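### 3.2 Ornament and surface at Vimesside

The Vimesside housing was finished in two phases, and the second departs from the first mainly in its wall surfaces. The Zurnell drawings, 341 sheets in all, treat pattern as part of the plan. 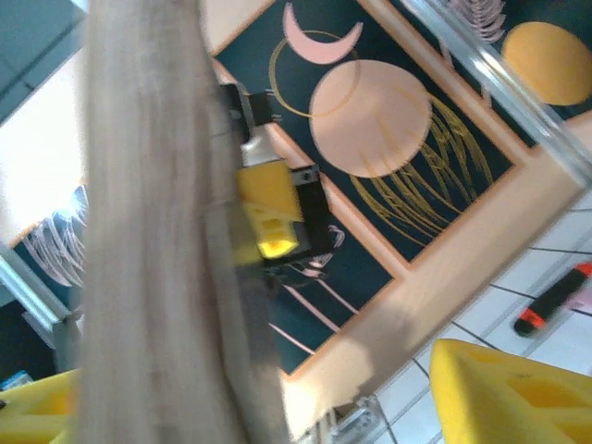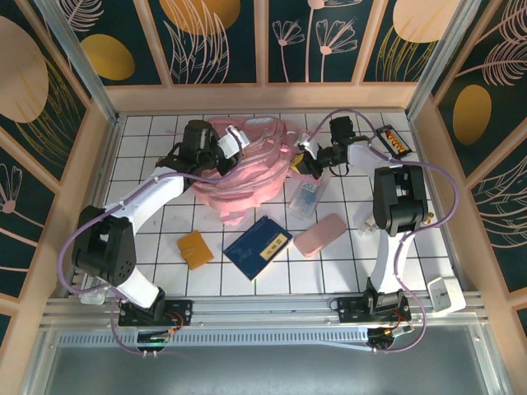
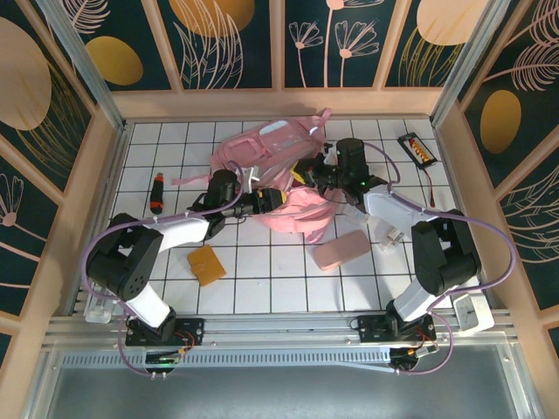
**Figure 4.** Views from one location; the second and third include dark teal wall panels with botanical line drawings.

Of the 400 units built, 15 kept their original hall decoration. Later owners painted over the rest — often within a few years of moving in. Iltiston's account of the project puts this down to taste. We think the low ceilings mattered more, as the Nava blocks used the same patterns in taller rooms and lost far fewer of them.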